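Section 3: Setting Up and Leveling the Rullach Height-Adjustable Table

Read this section in full before starting work.
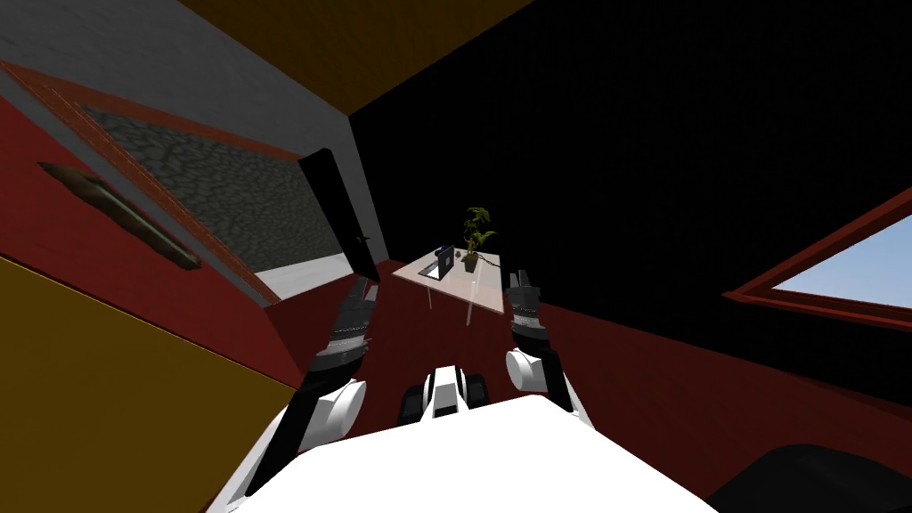 The Rullach table is supplied partly assembled. The top is fitted to its support rails at the Plultden works, and the two leg columns, the feet, the crossbar and the control box are packed separately. Assembly must be carried out by two persons. The table shall not be connected to the power supply until all the steps in 3.2 and 3.3 are complete.

3.1 Before You Begin

Choose the final position of the table before opening the larger carton. Once assembled, the table should be lifted by two persons and must never be dragged, as the leveling feet can be bent by sideways force.

The floor must be firm and dry. Thick carpet is permitted, but the table will settle during the first weeks of use and must be leveled again as described in 3.5. Leave a clear gap between the table and any wall, window sill, shelf or radiator. The gap must be kept over the full travel of the top, including the space above it.

The following tools are required and are not supplied:

A cross-head screwdriver
A spirit level
A soft blanket or the flattened carton

The hex key needed for the column bolts is taped to the underside of the crossbar. Do not use a powered driver on the column bolts.

Note: The carton label carries part number 3274. If a different number appears on the label, stop and contact the supplier before unpacking. Columns from other models fit the rails but do not travel at the same speed.

3.2 Fitting the Legs

1. Lay the blanket or carton on the floor and place the top on it, face down.

2. Remove the hex key from the crossbar.

3. Slide each leg column into its bracket on the support rail. The cable outlet on each column must face the center of the table.

4. Insert four bolts in each bracket and turn them by hand until they hold. Do not tighten them yet.

5. Place the crossbar between the columns with its open channel facing up toward you. The channel will later carry the cables and cannot be reached if the bar is reversed.

6. Fasten the crossbar at both ends.

7. Tighten all the bracket bolts, working from corner to corner.

8. Attach one foot to each column. The longer end of the foot points toward the front edge of the table.

Caution: Keep fingers clear of the gap between the column and the bracket while the column is being seated. The column drops the last short distance under its own weight.

3.3 Fitting the Control Box and Cables

1. Slide the control box onto the two screws under the top until it clicks.

2. Connect the left column to socket 1 and the right column to socket 2. Each plug must be pushed fully home.

3. Connect the hand switch to the small socket marked with a hand symbol, then screw the switch to the front edge on whichever side is preferred.

4. Lay the cables in the crossbar channel and press the cover strip into place. Leave a loose loop at each column.

5. Connect the power cord to the control box. Leave the wall plug disconnected.

Note: A tight cable is the most common cause of a table that stops halfway up. Check the loops again before turning the table over.

3.4 Turning the Table Over

This step requires two persons without exception.

1. Stand at opposite ends of the table. Hold the top itself. The crossbar and the feet are not lifting points.

2. Tilt the table onto its rear edge, pause, and then lower it onto its feet.

3. Confirm that all the feet touch the floor. If the table rocks, proceed directly to 3.5.

3.5 Leveling

1. Place the spirit level along the front edge of the top.

2. Turn the leveling feet at the lower end of the table counterclockwise until the bubble is centered.

3. Place the spirit level across the top, from front to back, and repeat.

4. Press down firmly on each corner in turn. No corner should move.

On a sloping floor it may not be possible to reach a true level with the feet alone. Hard plastic shims may be placed under the feet in this case. Folded paper or cardboard is not acceptable – it compresses unevenly and the table will begin to rock again.

3.6 First Movement and Reset

The two columns must be matched to each other before normal use.

1. Clear the top of all objects and remove chairs and storage units from underneath.

2. Insert the wall plug. The display shows three short lines.

3. Press and hold the down button until the top reaches its lowest position, rises slightly and stops. Release the button.

4. Press and hold the up button and let the top travel its full distance. Watch the cables throughout.

5. Return the top to the desired height.

If the top tilts during travel, release the button at once, disconnect the wall plug and check the connections in 3.3. Then repeat the reset from step 2.

Warning: Children must not operate the hand switch. Engage the lock by holding both buttons together until the lock symbol appears on the display.

3.7 Load

The table is rated for an evenly spread load of 100 kg. Heavy items should be placed over the columns and not at the center of the front edge. Sitting or standing on the table is prohibited at any height.

3.8 Records and Contacts

The person responsible for the installation should enter the date and the room on the card supplied with this guide and keep the card with the proof of purchase. Bolts should be checked for tightness after the first month and once a year from then on. Sites that follow the Watuvura maintenance plan carry out this check in June.

Questions about missing parts should be addressed to Fanni Orbán, Spare Parts, extension 386. Questions about installation should be addressed to Dénes Kocsis, Technical Support.

Section 3 revised 29th March. Approved for issue: Etenesh Beyene.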